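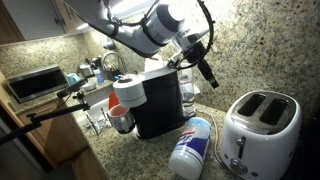
Coffee first, rates bill second

Print this article | E-mail this article

I have been putting off opening brown envelopes since I was nineteen, so I wasn't the obvious person to send to a council revenues office for the day. But the editor asked, and I live in Toltgate and pay my council tax there (late, usually), so off I went on the 8 o'clock bus with a notebook and a slightly guilty conscience.

The office is on the second floor of the old Gritness building, above the library, and since June it has been run by Chaimae Kabbaj. She came up through the counter downstairs, moved to business rates, then appeals, and spent a long stretch as deputy before the top job came free. I'd expected someone a bit fierce. She'd saved me a chair by the radiator and wanted to know whether I paid by direct debit!

I don't, as it happens. We moved on.

What she really wanted to talk about was letters. When she took over there were 3,000 reminders going out in a batch, all worded the same, and the phones would be jammed for days afterwards with people who had already paid, or who'd moved, or who couldn't tell from the letter what it was they owed. She read one aloud to me and I got lost halfway down the first paragraph. So the letters have been rewritten. The amount is at the top now, in big type, with the date it's due and a phone number that goes through to the right desk. 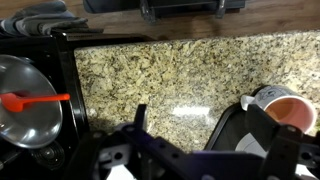
The other big change is Clostik, which is the new payment system, and I'll be fair and say opinion on it is split. I sat with the phone team for most of the morning and heard plenty of grumbling - the log-in page times out, and it won't take an account number if you leave a space in it. Kabbaj doesn't pretend otherwise. The old system couldn't show a payment until the next working day, she told me, and this one does it while the caller is still on the line, and she'll put up with a fussy log-in page for that.

At lunch I walked round to Berrada, the bakery on the corner, because I wanted to hear it from somebody on the other side of the desk. Their rates bill went up by £1,210 after the last revaluation and they only found out they could challenge it when one of the new letters said so, in plain words, on the back. The appeal is still going. They've been offered instalments in the meantime, and the cheese twists are very good.
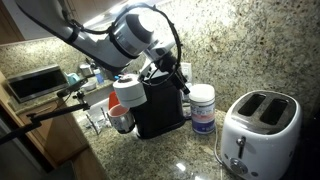 Time for a brew: a single-serve machine with a mug under the spout

Back upstairs, the afternoon was all spreadsheets. There are 2 vacancies on the recovery side, and Kabbaj would like to fill them with people who have worked a front counter, as she did. She thinks you learn more there in a wet week before Christmas than on any course.

I asked what she'd change next. The website, she said, before I'd finished the question, and then the hold music.

I set up my direct debit from the bus home. It took three goes, and yes, I'd put a space in the account number.

We use cookies to improve your visit to our site. By continuing to browse you agree to their use. Accept | Manage settings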